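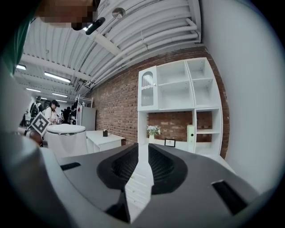 Filed under: Workplace Safety / Portable Appliances

Jurlow Building, second floor. Portable appliance and cord check, June 2, 2023. Inspector: Mahtab Moradi.

1. Plugs and pins
Result: pass. No scorching or bent pins on any item presented. One plug cover replaced on the Sterko desk fan.

2. Cords
Result: pass with comment. Cords are to be unwound fully before inspection – damage near the plug is easily missed in a coil. Outer jacket checked by hand along the full length. 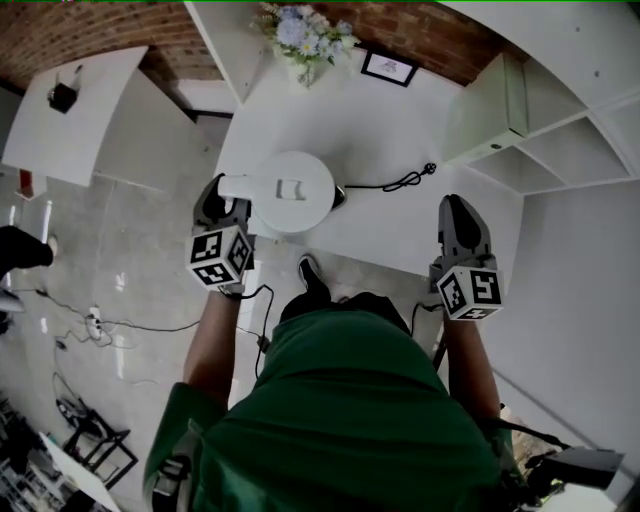
Any cord longer than needed should be shortened with a tie, loosely, and kept back from the edge of the work surface. Tight wraps strain the conductor at the bend.

3. Power strips
Result: fail, 2 items. Two strips in the copy room were plugged one into the other. Separated during the visit. The Jandham strip has a cracked housing and is tagged out.

4. Heating appliances
Result: pass. Direct to wall outlet only for anything rated over 1,000 watts. Rating label must be legible.

5. Shelving and storage
Result: pass. Nothing stored against outlets. Nearly 14 inches clear at the electrical panel – the site rule is 36. Recorded under item 6.

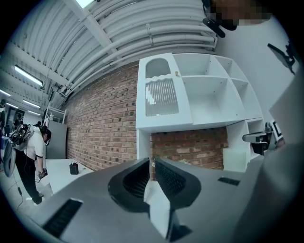

Can a tagged item be used until the replacement arrives?
It stays out of service until it has been repaired and rechecked, or discarded.

6. Panel access
Result: fail. Boxes to be moved by Ebrahimi Facilities. Recheck in July.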